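Subject: Re: [school-support] Container, book shelves and the visit

Hello all,

Thanks for the long message about the container. I have answered the parts I can and left the rest for whoever handles the shipping side. The quoted part is first so that people who missed it can follow.

> We have the space in Utville until the end of February and would like
> to know what the school really wants before we start packing. Last time
> we sent a lot of winter coats, which was our mistake. Could somebody
> ask the head teacher for a list? Also, is the library room finished,
> and should we still be collecting books? We have boxes of them and
> people keep bringing more. One family has asked if they can visit
> the school while they are in the country and help for a few days.
> Who should they write to?

The head teacher's list came through last night. At the top are exercise books, math sets, and reading books for the two youngest classes. After that come soccer balls with a hand pump, and cloth for uniforms if anyone can get it cheaply. They do not want any more clothes for now. They also asked us not to send pens in bulk, as the last lot dried out in storage.

The library room is finished apart from the shelves. The walls are painted and the door has a lock. The carpenter in town has made 5 shelf units and is waiting for the second half of his payment before he starts the others. I would like to send that this month if there are no objections on the list. It comes out of the building money, so it doesn't touch the school fees fund.

On books, please slow down. The room will hold about 1000 once all the shelves are in, and I think we have more than that already between Utville and the church hall. Anything with missing pages or a cracked spine should stay behind. Encyclopedias are heavy and the teachers say the children don't open them. Picture books and easy readers get used every day and fall apart quickly, so those are still welcome.

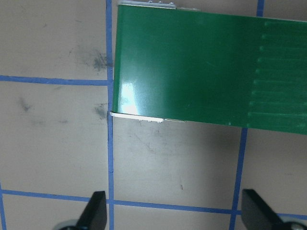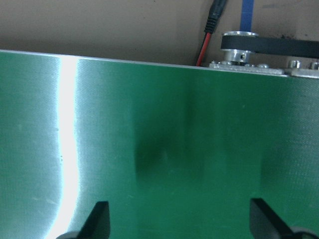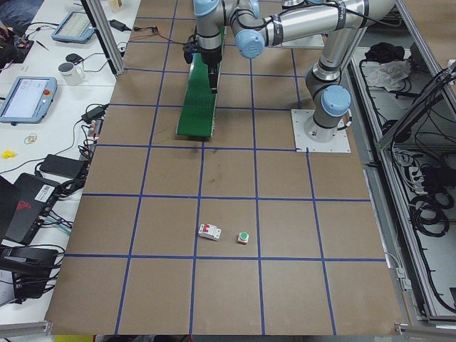
Is there still room in the sponsorship program for new families?
There is, with 33 children on the waiting list, most of them in the lower classes. A family can take on one child's fees for the year or share a child with another family.

That question came up twice at the spring supper, so I have put it in this message for everyone. At present 51 children have their fees covered. If you already sponsor a child and your address has changed, please tell us, because the letters from the school go out by post and several came back last time.

About the family who want to visit. They should write to the school office first and copy this list. The school likes to have a few weeks' notice – the guest room is also used by the exam supervisors and can't be booked at short notice. Visitors pay for their own travel and meals. The school will arrange for a driver to meet them, but the flight number has to be sent ahead of time. Anyone who will be in a classroom needs to fill in the form that the office sends out, even if it is only for a morning.

It would help if they could take the reading glasses with them in their luggage. There are not many pairs and they would fit in a small bag. Money should not be carried for the school by visitors. We agreed on that after the trouble with the exchange office and I would like to keep to it.

For the shipping, I asked for prices from two firms. Kravchuk quoted for door to door, including the customs paperwork. Zamota is cheaper but only goes as far as the port, and then we would have to find a truck ourselves. We did that once and the boxes sat at the port for weeks while the storage charges went up. My preference is Kravchuk, even at the higher price. If somebody knows a reliable trucking company on that side, please say so before we decide.

The packing list still needs to be typed up. Every box needs a number on two sides and a short note of what is in it. "Misc" was refused at customs last year, so please write "school notebooks" or "children's books" and so on. The blank forms are in the Ratum folder where we keep the other shipping papers. If you can't open the folder, reply to me directly and I will send you a copy.

I can be at the storage space most evenings after 6 p.m. to let people in. Please don't leave boxes outside the door.

Regards to all, and thank you for the lifting.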